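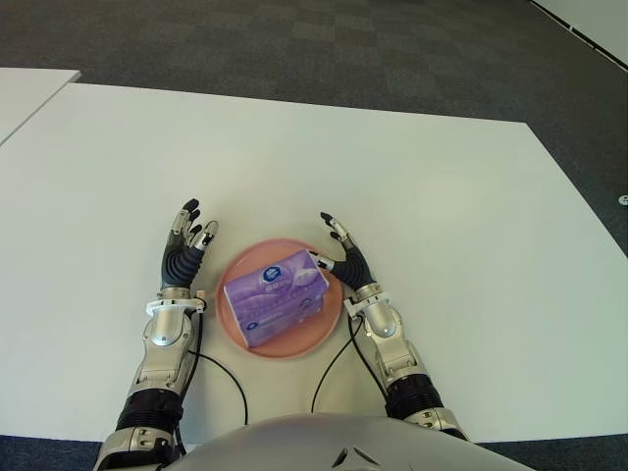

Booking calendar shows free rooms as sold, Lostgate guest house
Posted in February by Olesia Karpenko, reservations

Problem as reported: our own website says "no rooms" for dates when we have rooms. Guests call by telephone and ask why we are full in the low season. We are not full. The front desk program (Koval) shows the correct situation, but the website calendar (Kutness) shows something else.

What we use: Koval at the desk, Kutness on the website, and the channel connection between them. The second house, Vorkitwood, has the same programs and no problem.

9:10 am. Compared both calendars for the whole month. The two rooms with the lake balcony are closed on the website every night. The garden rooms are closed only on some nights, always a night before an arrival.

9:40 am. Pressed "full update" in Koval. It finished without error. No change on the website after 20 minutes.

10:15 am. Called Kyrylo Demchenko, who made the setup for us last year. He asked me to check the minimum stay. In Koval the minimum is 2 nights for the lake rooms. In Kutness it was 5. I don't know who wrote 5. I changed it to 2, and the lake rooms opened for most of the dates. So this was one part of the problem, but the garden rooms stayed the same.

11:30 am. Looked in the connection log. It has 490 lines from last night and 215 of them say "rate not mapped, night closed." All of these lines are for the rate with breakfast included. Jihad Awwad at the desk remembered that we changed the name of this rate after New Year, from "Breakfast" to "Breakfast and parking." The connection was still looking for the old name.

11:50 am. Mapped the new rate name by hand and sent a full update again. The error lines stopped. The garden rooms are open now, except the night before an arrival.

1:20 pm. Kyrylo looked from his side. There is a setting "preparation day before arrival" and it was switched on for the garden rooms. We used it when the bathrooms were being painted. I switched it off and saved, but after reloading the page it was on again. Tried it in a different browser, same result. It must be saved from the owner account, my account has no right to change it and the program does not give any message about this.

2:05 pm. Illia Marchuk logged in as the owner and saved it. The setting stays off. I made a test booking for a garden room, one night before an existing arrival. It was accepted and came to Koval in three minutes. Canceled the test booking, and the room opened again on the website.

Still open: the price for a third person in the lake rooms is shown without the city tax. I will write a separate ticket. Please do not rename any rates until the mapping is checked.

Status: solved, watching until the end of the month.

Comments

Illia Marchuk
Can I get the same rights added to your account? I am not always near a computer.

Olesia Karpenko
Yes please. Kyrylo says it is under Users, then Property settings.

Olesia Nechyporuk
I checked Vorkitwood too. The rate there still has the old name, so this is why we had no errors. I will leave it as it is for now.

Jihad Awwad
One guest who called in the morning has booked the lake room by herself on the website. Three nights, price is correct.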